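Marikar Workstation Chassis, Dell Board, Supplied for Completion

Stock reference: 1866
Condition: used, part-stripped
Supplied by: Hosanitz, Workstation Parts

An open desktop tower with a Dell motherboard fitted, sold without processor and without memory. It is intended for workshops that already hold matching parts and want a case, board and power supply that belong together.

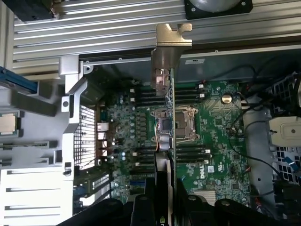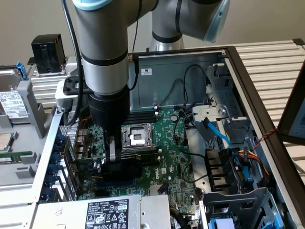
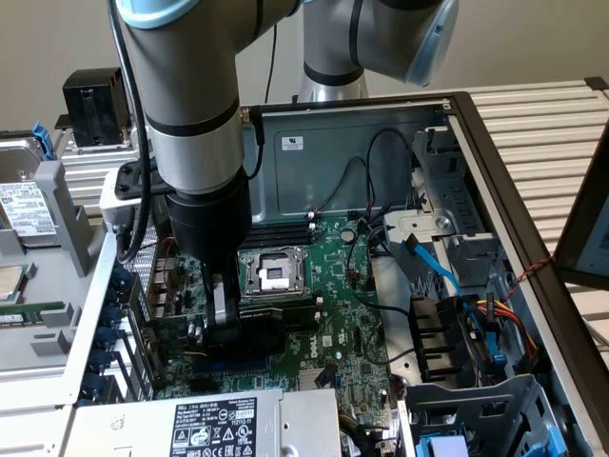
The processor socket has a metal retention frame and lever. Check the contacts under a good light before fitting a processor. Once a processor is in place, lower the frame, bring the lever down and hook it under its catch. Do not force it. A lever that needs more than firm thumb pressure means the processor is not seated squarely.

Memory goes in the slots on either side of the socket. The latches at the ends should be opened fully before a module is offered up and will close by themselves when it is home. Modules must be of one type throughout; mixed sets will stop the board from starting.

Expansion cards are held at the rear by blue plastic latches, so no screws are needed. Lower the card into its slot with the bracket lined up first, press down evenly along the top edge, then close the latch. Long graphics cards should be fitted after the memory and the power leads, as access to the board is limited once the card is in.

Included
Chassis with side panel
Motherboard
Power supply unit
Drive cage with SATA cable
Internal power leads
Coin cell for the board clock

Not included
Processor
Processor cooler
Memory
Graphics card
Drives
Operating system or licence

Handling
Work with the case on its side on a flat, firm surface. Disconnect the mains lead and wait 12 seconds after pressing the power button before touching the board. Wear an earthed wrist strap. Keep the thin wires clear of the memory latches — they are easily trapped when a module is pressed in.

Bench notes
Each unit is inspected by Ravindran Pisharody before listing. The fans are spun up, the power supply is tested under load and the board is started with a workshop processor and a single memory module, both of which are then removed. The coin cell is replaced if it reads low. Marks on the outside of the case are not treated as faults.

Ordering
Price: £308, carriage extra
Units in stock: 57
Packing: double-walled carton with Stekiro foam corners

Returns are accepted if the socket contacts are undamaged on receipt. We photograph the contacts before dispatch and compare them. Bulk enquiries should be sent to Selvaraj Sivakumar at the trade desk, quoting the stock reference. Orders for Drasance account holders are invoiced monthly.

Listing last revised Fri 9 February.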